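Notebook, 2/5/19

Open day for the Mukura people. Writing this up the same evening while the order of things is still fresh. Doors at ten, first group in before we had the signs up. Next time put the signs up the night before.

Format was the one we agreed on in November: short talk at the bench, then the two-arm robot doing the living room task, then questions. We ran it 3 times. The talk got shorter each time and was better for it. The slide with the Trirex controller timing can go. It got blank looks from the first group and I skipped it after that.

Visitors signed in on the sheet by the door, 68 names total. Skunlow had said to expect 40, so we ran out of handouts before lunch and I printed another 50. The leftovers are in the drawer under the label printer.

Living room task: pick the pillow up off the sofa, hold it clear, put it back on the seat. One arm does the holding and the other stays open and out of the way until it is needed. Operator drove it from the head view for all the runs. I had suggested doing one run from a recorded path and we decided against it, as the sofa gets bumped every time people walk past and the path would be off.
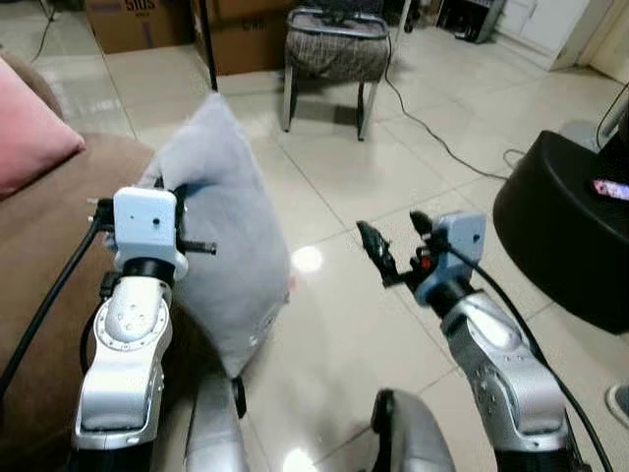
Pillow notes. The gray one is the best of the ones we have tried. It is soft enough that the fingers sink in and get a hold without having to find a seam. In the practice runs on Monday the slick one kept turning in the grip as soon as the arm lifted, so I left it in the closet. Grip force was one step under the setting we use for boxes. I would keep it there. Going higher bunches the fabric and then it hangs up on the fingers when you open to release.

First run, good pick, the release took two tries. Second run was clean from start to finish and got some applause. Third run the operator came in too low, backed off, and picked again from higher up. The group liked that one more than the clean one, and most of the questions afterward were about how the operator knew to back off. Worth thinking about for the talk.

Other questions that came up more than once:

How heavy can it lift. Need a proper answer with the arm stretched out and with the arm tucked in. I gave the tucked number and then had to walk it back.

Does it feel the pillow. I said it reads finger position and motor current, and that the operator goes mostly by eye. One visitor asked to see the current plot. We should have it up on the second monitor next time.

Can it do laundry. Said we are working on towels and left it at that.

Things to fix:

Glare off the floor tiles. Operator complained about it again. Try the blinds first, then a mat if the blinds don't do it.

Cables. They need to be run along the wall before the next visit. Tape is in the Paul cabinet, second shelf. I moved it there from the bench.

Left elbow was making a faint click by the third run. Could not get it to repeat with the arm unloaded. Leave it powered down until we have had the cover off.

Mukura asked for a copy of the talk and whether they can send a second group. Told them yes to the talk, will get back to them on the group once the elbow is sorted out.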